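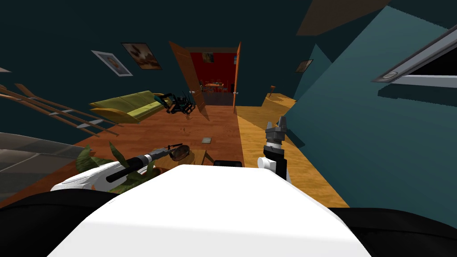
My neighbor Kiros Wolde has owned the same pickup for long enough that the odometer and I have stopped discussing it. Last spring a shop told him the frame was getting soft near the rear spring hangers, and he did what any reasonable person would do, which was to get angry at the shop. Then he paid them to fix it. The bill was more than the truck would bring at auction on a sunny day with a band playing.

Everyone at work told him he was a fool. I'd like to speak up for fools.

The usual rule says you should never put more into an old vehicle than it's worth. I have heard it from my father, from two brothers-in-law and from a man at a gas station who hadn't been asked. It sounds like arithmetic, so people nod. But the number it leans on, what the truck is "worth," is what a stranger would pay to take it away. Kiros isn't selling to a stranger. He needs to get to Lodislow and back with a load of drywall, and for that job the truck is worth whatever the next one costs.

I priced the next one. A plain work truck, with the seats nobody picks on purpose, came to 900 dollars a month by the time the dealer had finished being helpful. It had a screen the size of a cafeteria tray and four menus between me and the defroster. The salesman was proud of the menus. I asked where the spare was and he had to go find somebody.

Jasmina Nikolaidis, who ran a fleet of delivery vans for years and has no romance in her at all, thinks I'm half right. Old vehicles don't nickel-and-dime you, she says. They wait until you have somewhere to be. Her vans went at 165 thousand miles, running or not, and she slept fine. I can't argue with that for a business. A van that doesn't show up is a customer who doesn't call back.
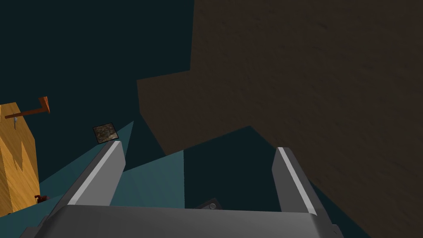
Left or right, an open grip.

But most of us aren't running a fleet. We're driving to work and to the dump, and on Saturday to the hardware store for the part we bought wrong the first time. If the truck sits for a day, we borrow a ride and complain. I've done it, and the complaining was the best part.

There are limits. Rust in the wrong place will kill you, and no amount of loyalty holds up a brake line. If the mechanic shows you daylight where there should be steel and can't weld it right, let it go. I said goodbye to a wagon that way, and I was a little short with everyone for a week. I also don't recommend doing what I did with the one after it, which was to buy a second wagon for parts and then fix the parts car.

Kiros has his truck back now. It still pulls left and the radio gets only the station with the farm reports. He's started asking what I know about rebuilding a carburetor. I told him plenty, then went home and looked it up.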